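**Bench Rules for Small Arms: the Bronda wall card and handbook**
Published by Stesura. Card, handbook and a sheet of spare stickers.

Most benches that hold a small robot arm already have rules. They live in somebody's head, and that person is on leave. The Bronda set puts them on the wall in type large enough to read from where you ought to be standing.

The card carries seven rules. The handbook gives each one a chapter, a short checklist and a space for the rule you will insist on adding yourself. It's written for people running light tabletop arms in teaching rooms and small workshops: pick-ups, placements, cups on coasters, the sort of work that looks harmless right up to the moment it has your sleeve. 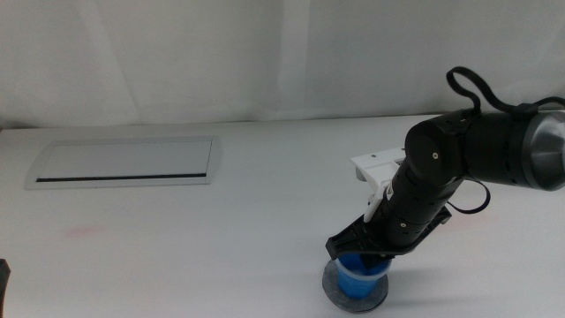 Chapter 3 deals with reach. Mark the furthest point the gripper can get to, with whatever tool is fitted today, and keep mugs, phones and elbows outside it. If the tool changes, the line moves. Tape is cheap and the handbook has no patience with people who say they know where the line is.

**What the card covers**

- Who may switch the arm on, and who must be told first
- Reach and the marked line
- Speed for a first run (slow, then slower than that)
- Cables
- What may be gripped, and what may be in it
- Stopping, and who is allowed to stop it (anyone)
- Leaving the bench

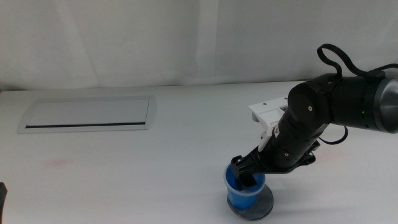

Cables get more pages than any other subject, and we've had letters about it. The rule is simple enough: slack should be enough for the full travel of every joint and no more, and it should be checked with the arm moved by hand through its worst pose. A tall arch over the wrist and a smaller loop hanging beneath it, as on this arm, are two separate checks with two separate boxes to tick. Ticking both after looking at one is a popular economy. The handbook advises against it.

**Sizes and options**

The card comes in matt board or wipe-clean. Choose wipe-clean if your bench has ever met a marker pen. The handbook is 30 pages, stapled, and lies flat if you bully it. The Steyn edition has the same text with wider margins for notes. Packs of 400 stickers (the "checked, by whom" kind) are sold separately under the Flomico name and fit the boxes in the back.

**Please note**

The set is good-practice guidance. It doesn't replace the maker's manual, your own risk assessment or the law, all of which are longer and have fewer jokes. The next revision is due in June. Registered buyers get the changed pages by post, with instructions on which old ones to throw away.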